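The Gray Tablecloth
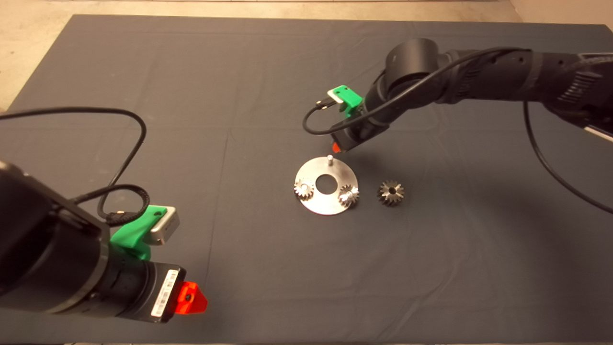 A dark cloth, with the folds still showing.

December
By Maiara Lins

Mrs. Tennant kept the tablecloth in the bottom drawer, under the winter curtains, and she took it out only when her brother was coming. He came every 14 months or so, always by the evening bus from Trolto, and he always brought the same bag.

"You did not iron it," said Nerys Pugh, who rented the room upstairs.

"I never iron it. He would think I was expecting him."

"But you are expecting him."

Mrs. Tennant put down three plates and then took one of them away. Nerys saw that it was her own plate, and she went to stand by the window. Outside, the rain was coming down on the road and on the little wall where the cats liked to sit. She thought that she could eat at the station, where the soup was not bad.

"Sit down," said Mrs. Tennant. "That one had a crack. I am getting you another."

The bus was late. They ate bread with butter and listened to the radio, where a man was reading the names of villages with closed roads. Clilto was closed. The bridge before Clilto was closed also. Mrs. Tennant turned the sound down, but she did not turn it off.

"He owes me 2,223 crowns," she said after some time. "From our mother's house. Every visit he wants to talk about it, and every visit I give him potatoes."

"Do you want the money?"

"I want him to go on owing it."

At nine there were steps outside – slow ones, with a stop in the middle. Mrs. Tennant pulled the cloth straight where it was already straight. Then she told Nerys to go and put the potatoes on.

27 shares | 4 comments

© Maiara Lins. Contact the author | Back to top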